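Unit 6: Small Things on a Desk
Handout, Zuweira Mensah

By now you have all met the cluttered desk and written me 700 words on its tragedy. This week we try the nearly bare one, which is harder, as there is less to complain about.

Start with the cup. A desk wants one upright container, and its only duty is to stop things rolling onto the floor. If it looks like a crumpled paper bag, or has a small creature perched on its rim, fine. Charm is allowed. Two cups is a collection.
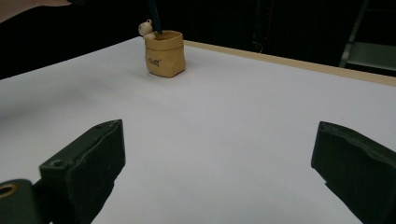 Next, decide what lives in it. The rule from Nkrumah Alhassan's Stinlow notes still holds: one pen you like beats 41 you don't. Brushes are trickier. They go in handle down, bristles up, and anyone who stores them the other way will be given the splayed ones to use in September. 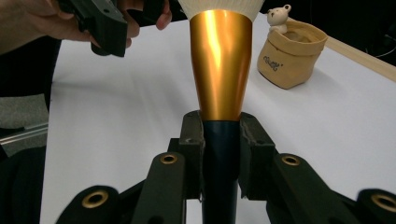
Leave open space next to the cup. My own target is about 70 percent of the desktop, and I have never once met it at home.

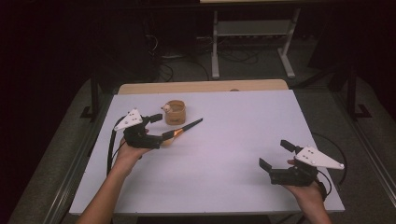
Fig. 3. Brush, cup and a good stretch of white tabletop.

For next time: clear your desk, put back one cup, and bring a list of whatever you couldn't part with.

Muneston Evening Courses | Contact the office | Back to top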